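How to Teach a Robot to Pick Up a Bag
A page for curious people from the Bundo Robot Club

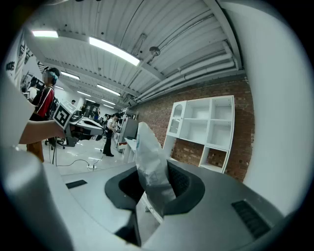 Why a bag?

You would think a robot club would start with something exciting, like lasers. We started with a plastic bag. A bag is one of the meanest things you can hand a robot. A block keeps its shape when you squeeze it. A bag crumples, sags and flops over, and it never looks the same twice.

So who does the grabbing?

People do, at first. Club members hold the grippers in their hands and pick things up the way they want the robot to do it. Each grab is called a demonstration, a long word for "watch me." Our gripper has two rubbery fingers. You have ten, if you count thumbs, so please don't brag.

What are the black and white squares for?

The square pattern on top of a gripper is a marker. A computer can spot it through a camera and work out where the gripper is and which way it is pointing. It is a bit like a name tag, for something with no name.

How many tries does it take?

More than you would like. Our project, called Wavik, has nearly 450 grabs saved so far. In September we had 33, and we thought that was plenty - the robot did not agree.

Try it at home

Put on thick mittens. Now pick up an empty plastic bag using only one thumb and one finger, and drop it in a bowl. Do it 10 times. If you get grumpy around the fourth try, you are ready to join a robot club.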